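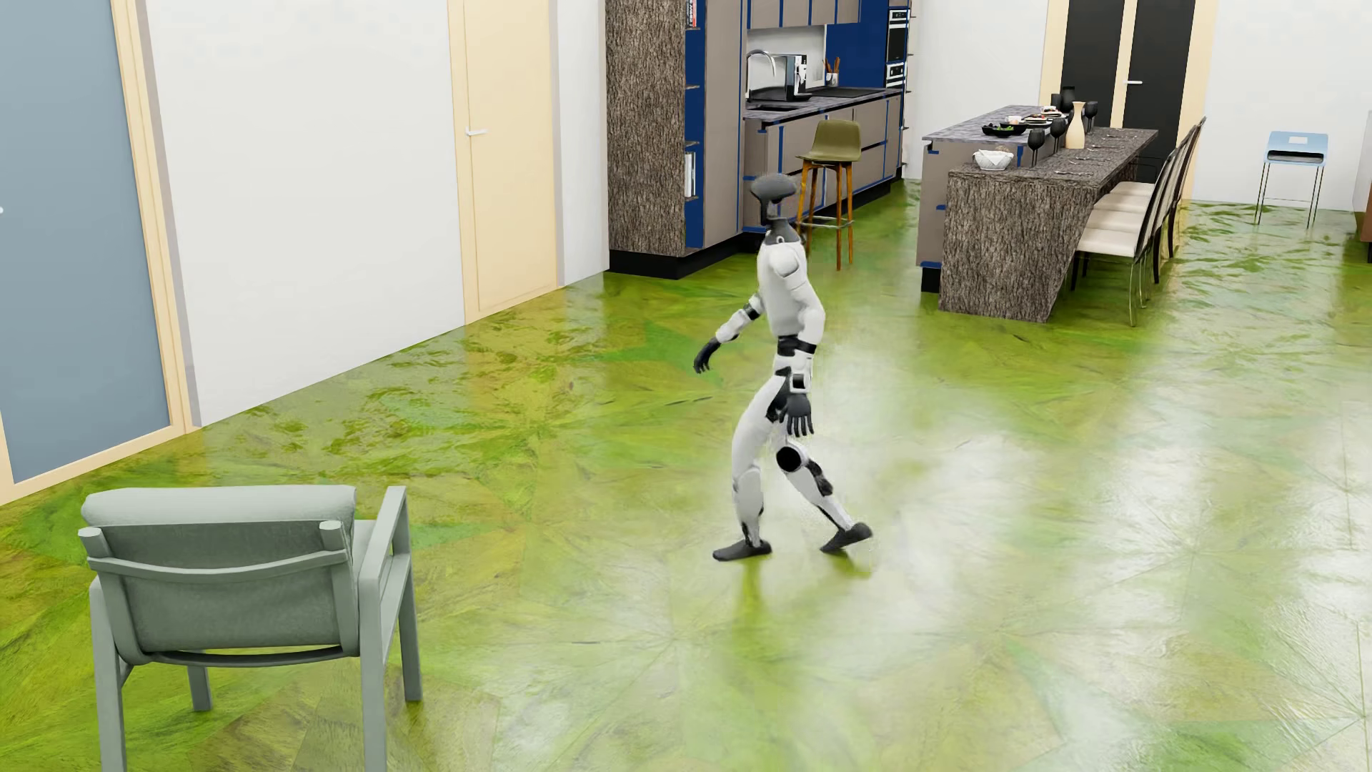 The rendered figure in white and dark gray, walking over a green floor.

Visit to the Steltitz paper mill, November

We arrived at the mill at nine in the morning, when the fog was still lying on the river. The bus from Findden stops at the bridge, and from there it is a short walk along the water. I went together with Tharushi Begum, with whom I share a small bookbinding workshop. For years we have bought our endpapers from Steltitz, but we had never seen how they are made.

The open day takes place once a year. The entrance was free, but one had to write in advance to get a place on the tour. Our guide was Mahfuz Ranasinghe, who has worked at the vats for a long time and now also teaches the apprentices. He spoke quietly, and near the beater I could not understand every word, so I ask the reader to forgive me if some detail is missing.

The first room is the rag room. It smells of dust and a little of soap. Old cotton and linen are sorted there by hand, and the buttons and seams are cut away. I was surprised how strict the sorters are. A shirt which looked perfectly good to me was put aside because there was some elastic thread in the collar. The buttons go into a wooden drawer, and children may take one home.

After this the rags are cut and go to the beater, a long oval tub with a heavy roller inside. Mr. Ranasinghe took a little pulp in a glass of water and held it against the window. When the fibers hang like a cloud, he told us, the pulp is ready, and when they hang like wool, it must go on. Tharushi wanted to know how many hours this takes. It depends on the linen, and he did not want to say a number.

The vat room was for me the best part. The vatman dips the mold, lifts it, and shakes it once to each side, and then the sheet is there. He passes it to the coucher, who turns it over on the felt. They did not speak with each other at all during the work. One pile, which they call a post, has 200 sheets, and it goes under the press before the lunch break. Visitors were allowed to make one sheet each. Mine had a thick corner and a hole. Tharushi's was very even, and she mentioned this several times on the way home.

In the upper floor is the drying loft, with wooden shutters which are opened or closed according to the weather. It was cold there and we kept our coats on. The sheets hang over ropes made of horsehair. From the window one sees the old weir and, on the other side, the roofs of Akande.

A small exhibition tells the history of the mill. The oldest document is a lease from 1377, written on parchment and not on paper. I would have liked a translation next to it, as the handwriting is very difficult. The watermarks are shown better, on a table with light from underneath, and I stayed there until Tharushi came to look for me.

In the shop we bought 40 sheets of the heavy cream paper, named Oltotier, and a few of the gray. The soup in the canteen was good, the coffee less. The last bus to Findden leaves at ten past five, and the path to the bridge has no lamps, so please bring a flashlight if you go in November.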